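ホーム > 学生プロジェクト > 報告書 > 設備計画班

家事支援ロボット導入の予算検討(中間報告)

設備計画班 Young-sook Maeng、Ye-rin Hong

1. 見積もりへの疑問
Gristoraの見積もりは本体込みで3,176万ウォン。Welisの構成なら1,943万ウォンで済むという。差額の内訳を両社に問い合わせたが、Welisの回答には予備の手と保守費が入っていなかった。安いと言えるのか、班としてはまだ納得していない。カタログの「洗濯物に対応」という一行も、どの布をどこまで扱えるのか不明である。

2. 必要な付属品
本体価格だけを比べても計画は立たない。衣類を扱う作業では、腕に付ける機器とその配線も予算に入る。
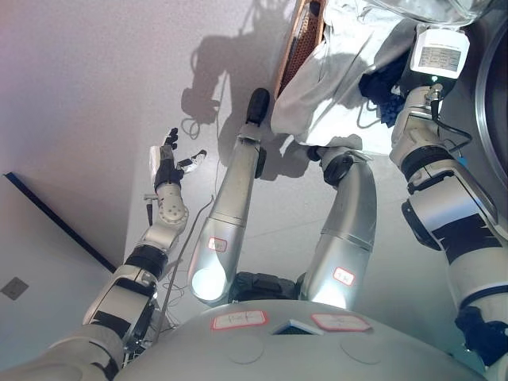 3. 費目の見直し
ケーブル類は当初「雑費」に入れていたが、独立した費目に移した。腕の外側を通る線や床に置く線は消耗が早いと見て、予備を4組計上する。ラベルは手書きで足りるので購入しない。保守契約は最低16か月、延長料金は未回答。

4. 今後
Nesbridgeでのレンタルも候補に残す。年間の稼働時間が読めないうちに購入を決めるのは早い、というのがHongの意見で、Maengも概ね同意した。1月に再見積もりを取り、保守費込みの金額で比べ直す。

シェア 4 | コメント 0
お問い合わせ | © 設備計画班 | ページの先頭へ戻る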